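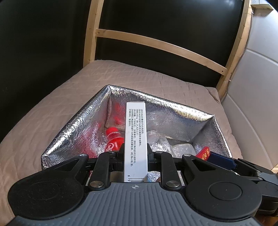
Clirkine supplies hand-held gripper kits and the recording service that goes with them. We work from two rooms in Goltolari and sell mainly to research groups and small automation firms that need demonstrations of ordinary handling tasks and have no wish to build their own tooling.

## What we supply

The standard kit is the Siken gripper. It has two fingers on pivoted linkages, closes by hand and needs no arm. Blue finger pads are available for smooth or rigid items such as drinks bottles. The kit is delivered assembled. Spare pads and pivot screws are stocked and can be ordered singly.

Wu is our task library. It currently lists 276 household handling tasks, each with a start state, an end state and a list of permitted objects. Customers may use the list as it stands or send their own. New tasks are added every November.

## Packing tasks

Cooler bags are among the more requested items in Wu. The foil lining creases, throws highlights and does not hold a fixed opening, so a grasp that is adequate over a rigid crate may need a different approach angle here. We record these tasks with mixed contents: cartons, bottles, packets and small toys, on chairs and beds as well as worktops.

Bottles are handled either way up. The operator keeps the label clear of the fingers where the task sheet asks for it.

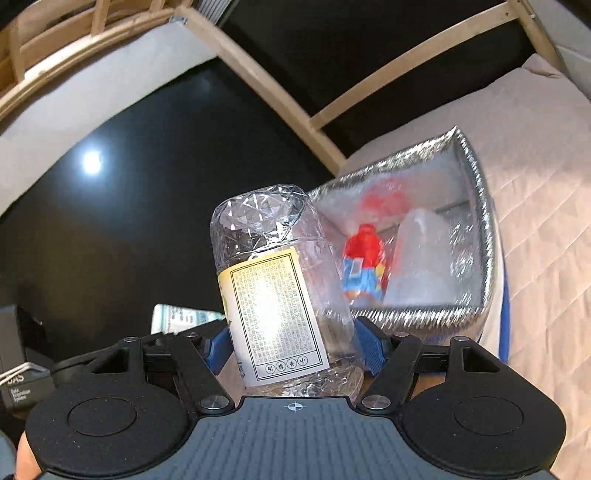
## How a job runs

1. The customer selects tasks and states the number of repeats.
2. We return a quotation within five working days.
3. A trial batch is recorded and sent for checking.
4. The remaining batches follow once the trial is accepted.

Rejected trial batches are recorded again once at no charge. Changes to the task list after acceptance are quoted separately.

## Hire and purchase

Kits may be bought outright or hired by the month, with a minimum hire of two months. Carriage is extra. Hired kits should be returned in the original case with all pads, used or unused.

Page last revised Thu 25 March.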